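Rorkora gear cell back on shift after pad change
Last updated 11 a.m.
Jan 3, 2018
By Hertta Saarinen

I spent most of the morning at the Rorkora shop in Catton, where the small gear cell is up and running again after its holiday service. Rosaura Espinoza has looked after it from the start and let me hang over her shoulder while she went through the checks (and drink her coffee, thanks Rosaura!).

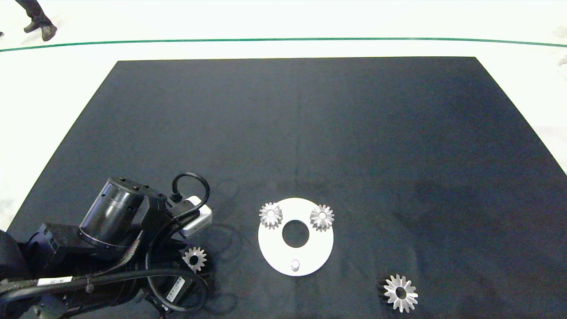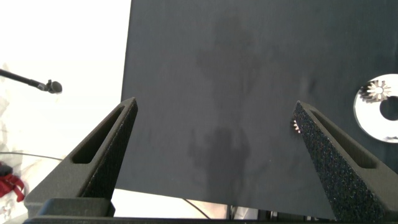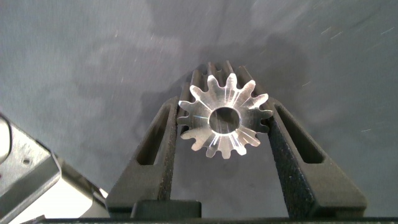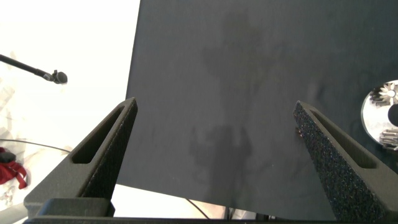

Grip pads were the big job this time. The old set had gone 1,154 hours, well short of the 2,000 Rosaura was hoping to get out of them, and by the middle of December the arm was dropping parts often enough that the night crew had started keeping a tally on the whiteboard. The pads are the grainy black stuff on the inside faces of the fingers, and they look like nothing much until you see a shiny steel-coloured gear pinched up at the tips with its face square to the camera, and then you realise how little is holding it. Rosaura glues them on, clamps them overnight and won't let anyone run the cell until she's had a go at peeling a corner with her thumbnail.

Next came the cables. She follows each one along the arm by hand, feeling for flat spots in the ribbed sheathing and reading the labels out loud to Marcelino Bezerra, who ticks them off on a clipboard. One tie near the base had gone brittle and got swapped. Marcelino would like the whole bundle rerouted – Rosaura would like him to wait until May, when the cell is down anyway for its new controller.

Then the dark mat got a going-over with a lint roller, and I do mean a regular one from the grocery store. Fluff gets in the gear teeth, apparently, and it confuses the wrist camera too.

After lunch they ran 33 picks at slow speed with the small bevel gears and the white disc, and every one went where it was meant to. Rosaura put it up to normal speed just before I left and stood there with her arms folded, watching.

The spare pads come from Borkska and the next box is already on order. Anyone on nights who hears a click from the wrist is asked to stop the cell and leave a note in the logbook, with the time, please.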